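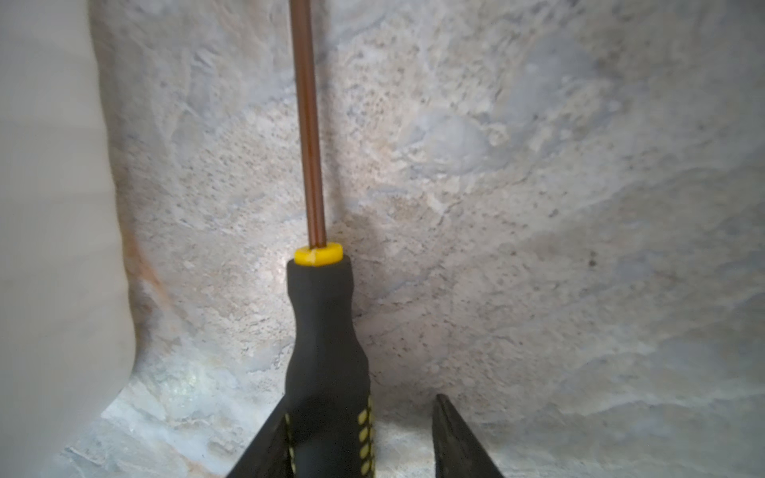 If you're thinking of buying a small robot arm for the workshop, do the sums before you fall in love with one. I did it the other way round and it cost me a fair bit of sulking. What I wanted was a helper for the bench, something to pass and hold tools while I had both hands full, and I'd read so many glowing write-ups that I nearly ordered on the spot. The thing I wish I'd started with is the fingers. Look at the shape of a plain screwdriver with a black rubbery handle: it narrows at a waist and then flares out again, and two flat-sided fingers have to make sense of that. If most of what you own is shaped like that, plan your money around the gripper first and the arm second.

So here are my tips, in no very good order.

Make a tool list before you look at a single catalogue. I tipped out the drawer and put everything into two heaps, the things I reach for every day and the things I'd forgotten I had. Only the first heap counts! Measure the fattest handle in it and the thinnest, and write both on a bit of card. Every gripper has a widest opening, and it's usually tucked away at the bottom of the spec sheet. Mine would have been too narrow for my favourite mallet if I hadn't checked.

Weigh your tools on the kitchen scales. A driver like the one with the yellow collar is no trouble to most small arms, but a big adjustable spanner might be, and the quoted weight is often for the arm tucked in close. Stretch it right out and it can manage less. Ask the seller what it'll lift at full reach, and remember the gripper itself comes out of that allowance (I forgot this completely the first time I added things up).

Leave money for the fiddly bits. When I priced mine, the extras came to £212, and I'd put down nothing at all for them. That was a mounting plate, spare finger pads, a longer cable, a proper stop button and a box to keep it all in. The stop button is the one I'd never skip. Put it where you can thump it with your elbow.

Soft pads are worth having. Smooth rubber handles are kind to a gripper, shiny varnished ones much less so. Trendau do a stick-on pad in strips that you trim with scissors, and a pack was £40 when I bought mine in April. Plello sell a moulded one that looks smarter but only fits their own fingers, so check before you pay. I went for the strips and I've no complaints, though do clean the fingers with a drop of spirit first or the corners lift.

Measure the bench, then measure it again with the arm in mind. Mine is 107 cm from the vice to the wall, which sounds like plenty until you think about an elbow swinging backwards. I cut a cardboard arm out of an old cereal box and pinned it down with a drawing pin, and spent a very silly evening waving it about. Best planning I did! It showed me the shelf bracket had to move.

Think about what's behind and under the tool as well. A rough, pitted grey surface is fine to work over, but a tool laid flat on one is hard to get hold of, because the fingers want to go down either side and bump into the lumps. A rack or a block with holes in it, so the handles stand clear, is cheap and saves you paying for cleverer fingers. I made mine from an offcut and it took me an afternoon, mostly spent looking for the right drill bit.

Hire before you buy, if you can find somebody near you who does it. Halliday in Follton let me have a bench arm for 2 days and took the charge off the price afterwards. By the second morning I knew I didn't need the bigger model – and that was a good deal of money saved.

Don't buy the camera on day one either. They're lovely, and you may well want one, but if your tools live in fixed places you can teach the arm each spot by hand and get on with it. I put the camera down as a second-year purchase, along with a better lamp.

Last one, and it's dull: keep a notebook with the running costs. Pads, bolts, that replacement fuse, the electricity if you like. I rule a page for each month and stick the receipts in the back with a bulldog clip. When the arm needs a new part you'll have the model number to hand, and you won't be crawling about under the bench with a torch trying to read the label.

Home Workshop Kitchen Garden Odds and Ends Contact

Search these tips... Go

Recent tips
Getting rust off an old plane
Which glue for which job
Sharpening kitchen knives on a stone
A drawer divider from scrap
Is a second-hand pillar drill worth it?
Stopping a bench from wobbling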